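We use cookies to remember your settings. Accept | Manage preferences

Kamala Marar had been writing small phone apps for her family for years before anyone outside the house used one, and she still talks about the first as if it were a slightly embarrassing cousin. "It kept my mother's recipes," she told me over the phone one morning, "and every time you turned the screen sideways it forgot which one you were reading. She just learned to hold it very, very still!"

The app most people know her for is Foretitz, a pantry list that two people can edit at once. She built it in a visual block editor, the kind where you snap colored pieces together, and she has stayed there long after friends told her to move on. I asked if she ever gets tired of dragging things around with a mouse. "Oh, sure," she said. "My longest screen had 11 buttons and every one had its own copy of the same blocks. I changed the color in ten of them and spent an evening wondering about the last one." 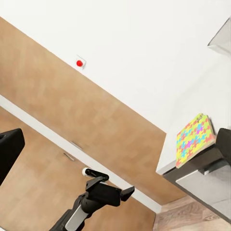
What finally cured her of copying was a patient reader of her code named Annapurna Mudaliar, who lives in Vusthorpe and teaches an evening class for beginners. Annapurna suggested handling all the buttons with a single event and looking up which one had been pressed. "I wrote back a very long message explaining why that couldn't work," Kamala said, laughing, "and about halfway through I saw that it could. I sent the message anyway, with an apology at the bottom."

Lists were the next trouble. Foretitz was quick enough with a normal kitchen's worth of food, but one user had typed in 1,000 items — spices, mostly — and the screen froze whenever he scrolled. Kamala now loads a page at a time and saves the rest in a local table, a change that took her 2 weekends and a good deal of tea.

She is working on a second app, Farent, for keeping track of borrowed books, and hopes to have it ready by September. It will share its saving and loading parts with Foretitz, if she can get them to come across cleanly. "I have a page of notes on that," she said, "and half of it is question marks."

Contact | Copyright Marar | Back to top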